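Storage and Kitting Improvement Grant
Progress report to the funder, September
Prepared by Ashraf Lahlou, Yazzie workshop

1. Scope of this report

The report covers the second stage of the container replacement work at the Yazzie workshop. The first stage (shelving, floor marking and the removal of the old cardboard trays) was closed in the previous report and is not repeated. The second stage concerns the choice of a standard open container for small parts, the work surfaces the containers are handled on, and the rules for storing and cleaning them.

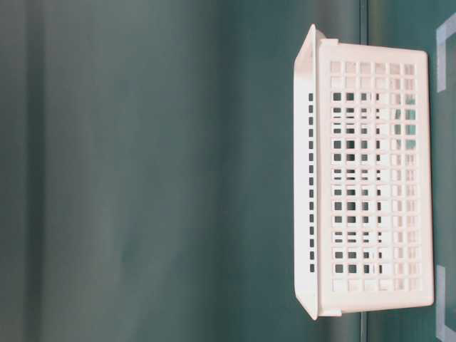
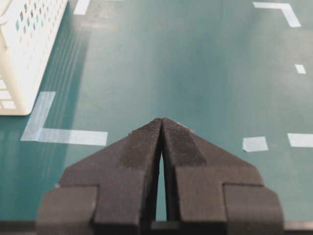
White plastic basket on the teal work surface.

2. Container selection

Two suppliers were compared. Wemel quoted for a perforated plastic basket and Drondeo for a solid-wall bin with a clip lid. Both were within budget. The perforated type was selected for three of the four part families. The solid bin was kept for fasteners and other items small enough to pass through or lodge in the openings.

The selection criteria were set out in the grant application and were not changed:

Empty weight
Drying time after washing
Visibility of contents from the side
Stability when stood on end
Cost per unit over the grant period

The perforated basket scored higher on the first three. The solid bin scored higher on stability. Cost was close enough that it did not affect the result.

Stability on end was added to the criteria at the request of the packing team. The team empties a basket by turning it on its side and drawing the contents out by hand, and it is often left standing in that position while the next order is read. A basket that falls at this point can spill onto the aisle. In our trials the perforated basket stayed up on a level surface when empty. With a part load it was less reliable, particularly when the load had moved toward the rim. The working instruction now says that baskets are to be emptied fully or returned to the upright position before the operator leaves the bench.

3. Quantities and delivery

The order placed with Wemel was for 363 baskets. Of these, 214 have been delivered, inspected and put into use. The remaining 149 are due in the next delivery.

Incoming inspection is visual and manual. Each basket is checked for cracked lattice bars, flash on the rim, and warping of the base. From the delivered quantity, 41 were set aside at first inspection for flash along the rim. The flash was trimmed on site with a hand scraper and all 41 were then accepted. The supplier has been informed and has agreed to check the rim before packing. No baskets were returned.

The Drondeo bins arrived complete and in a single delivery. Two lids were missing and have been replaced without charge.

4. Work surfaces

The handling benches have been re-covered. The former surface was bare board, which held dust and marked the underside of the plastic. The replacement is smooth and can be wiped down with a damp cloth at the end of the shift. White containers are easy to see against it, and a dropped part is found more quickly than before.

One issue is open. The covering shows reflections when the overhead lights are on, and two operators have reported that reading a printed label on the bench is tiring late in the afternoon. Diffusers for the light fittings have been priced and can be paid for from the contingency line. We propose to fit them at one bench first and to extend them to the others if the operators find them useful.

5. Labeling and stock records

Container labels are printed from the Vumeo stock system. In the first weeks the labels were placed directly on the perforated side wall, where the adhesive had little to hold to. A large share came off in the wash. Labels are now carried on a rigid tag fixed to the rim with a cable tie. The tag can be cut off and replaced when a basket changes part family.

There are 2000 part numbers in the stock system that will eventually be assigned to a container type. Assignment is being done by family, starting with the parts that move most often. Slow-moving parts will stay in their present packaging until the third stage. We do not see a benefit in moving them earlier.

6. Cleaning and storage

Baskets are washed in lukewarm water with a mild detergent and left to drain on a rack. Solvent wipes are not permitted on the plastic. Dust collects first in the corners and along the inside of the rim, so a narrow brush has been added to each wash station.

Empty baskets are nested for storage. Stacks were first made too high, and the lower baskets became difficult to separate. The limit is now 12 to a stack. Stacks are kept away from the heater on the north wall.

7. Budget

Spending on containers is in line with the approved amount. Bench covering came in under the estimate, as the old boards were sound and did not need to be replaced. The difference has been moved to contingency as agreed by email. Labor for trimming was absorbed by the workshop and is not charged to the grant.

8. Work for the next period

Receive and inspect the outstanding baskets
Fit light diffusers at the first bench and collect comments
Finish container assignment for the fast-moving families
Issue the revised working instruction for emptying and washing
Obtain a price from Drondeo for spare lids

The funder's decision is requested on one point only, the use of contingency money for the diffusers. A written quotation is attached to the covering email. Work on the other items will continue in the meantime.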